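Trumbridge Robotics Club > Build and Sim > Tray grab in sim, fingers won't close on the rim

9 posts in this topic

garkier_rookie
May 9, 2018

Hi all, year 11 team here, first time doing the sim round. Task is the layered tray, you know the one, pick it up by the lip, move it across, put it down level. We get to the tray fine. Then nothing. Fingers go in either side of where we want to grab, the script says "grasp ok" and the arm lifts with no tray. Every time.

Running the Trellov sim on the school laptops. Tray is our own model, colours are just so we can tell the layers apart. Grip force is set to 17 becuase that's what the last team left in the file.

Gripper view at the point it says grasp ok: 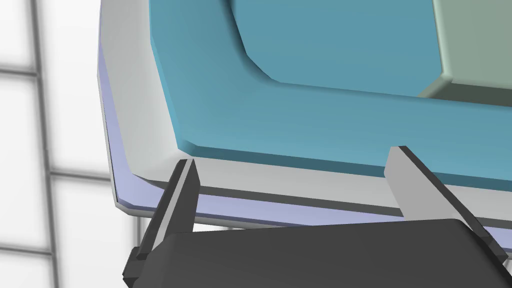
Wrist view, step 1650. Both fingers on the white rim, teal slab above them.

Any ideas? Regional heat is in November so we've got time, but teh sim part is due a lot sooner and I'd rather not lose a whole term to this.

boltbucket
Not a force problem. Look at the gap between your fingers. You're touching the rim in two spots, same side of the tray. Nothing in between them to squeeze.
You need one finger over the lip and one under. Rotate the wrist 90 and try again.

garkier_rookie
We did try rotating. It drives the lower finger straight into the lavender plate and the whole thing jitters. That's why we went back.

boltbucket
Then your approach height is off. Rotate AND raise it. Or get rid of the lavender plate, what's it even for

garkier_rookie
Base layer. It's in the task sheet, has to stay. Tray has to sit on something 'representative of a workshop surface', so we made it a slab.

fairclough_mentor
Mentor for the Fairclough team, we did this one last season. Going to disagree with boltbucket a bit. Over and under works but only if there's room under the lip, and with the base that close to the rim I doubt there's much. All I can see of yours is a thin strip. Our kids burned weeks on that approach.

What worked for us was opening right up and taking the raised block in the middle instead of the rim. Flat sides, corners are chamfered so the fingers sort of slide into place. Check yours fits inside your max opening first. Fingers stay parallel all the way down.

Also, check what "grasp ok" is really testing. In the starter script it only looks for contact on both fingers. You have contact on both fingers. So it's happy.

wirenut_ca
^ this. Contact flag is useless on its own. We added a check that the finger gap stops changing before the lift, plus a little test lift and compare the tray height. Few lines of code. Saved us so many junk runs.

boltbucket
Grabbing the centre block is asking for trouble imo. If the block isn't fixed to the slab in the model you'll just pull the block out and leave the tray behind. And rules say by the lip, don't they?

fairclough_mentor
Rules said "by the lip or any fixed feature" when we did it. Might have changed, so read this year's sheet. Fair point about it being fixed though. garkier, is it one mesh or separate parts?

garkier_rookie
Um. Separate I think. Rim, slab, inner block and the green bit were all made by different people and we just stacked them. The green one isn't even parented to anything, it slid off last week when we bumped it.

boltbucket
lol well there you go. Fix your joints before you do anything else. You could have a perfect grasp and still only lift one layer.

wirenut_ca
Yep. Fixed joints between all the layers, or merge it into one body if you don't need them apart. Then set the mass once for the whole thing. If every layer's got the default mass your tray probably weighs a ridiculous amount, and force 17 won't touch it.

garkier_rookie
ok update. Merged rim + slab + block into one body, green part on a fixed joint. Mass was at 1474 grams all up which is way over what the sheet says, brought that down. Sheet this year DOES still say "any fixed feature" so both ways are legal.

Tried the block grab. Fingers go either side, gap stops changing, test lift passes. Then it tips on the way across, I think because we've got hold of it off centre. But it's up!! First time it's left the base.

fairclough_mentor
Good stuff. Tipping is normal, take your grasp point from the centre of mass and not the centre of the block. The green part will be pulling it to one side. Slow the sideways move down too, ours was at half speed the whole way over.

boltbucket
still reckon the lip's better for the real arm. Sim friction is way too kind on those smooth faces. But glad its moving

garkier_rookie
Yeah might do block for the sim round and have a go at the lip later when we get time on the real one. Running 100 tries overnight with the slower move, will post the log if the laptop doesn't go to sleep again.

wirenut_ca
Turn off sleep in power settings AND lid close. Got us twice.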